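4.2 What people told me about reheating

I went into the interviews thinking I'd hear mostly about cost, and I did hear a fair bit about cost, but what people really wanted to talk about was leftovers. Of the 44 households in the Prakwood sample, 40 kept a food diary right through November, and the pages that got the most scribble in the margins were the ones about yesterday's dinner. Nazma Hettiarachchi and I coded the margins separately and then argued over them for a good while (she was usually right).

The word that kept coming up was "proper". A proper tea was one somebody had cooked that night, and a reheated one had to earn the name — with a fresh veg on the side, say, or by being put on a plate instead of eaten out of the tub. One mum told me she'd never call microwaved rice a meal, but the same rice fried with an egg was fine by her.
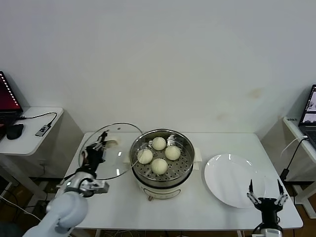 Figure 3. Steamed buns on a countertop electric steamer.

Steaming sat somewhere in the middle. People who had grown up with it counted it as cooking, full stop, even when the food had come out of the freezer. People who hadn't tended to lump it in with the microwave, and a couple were quite surprised I'd even asked! Kodikara's earlier work in Mollah found much the same split, though her households were older than ours and she didn't use diaries, so I'd be careful about lining the two up too neatly. I come back to age in section 4.3.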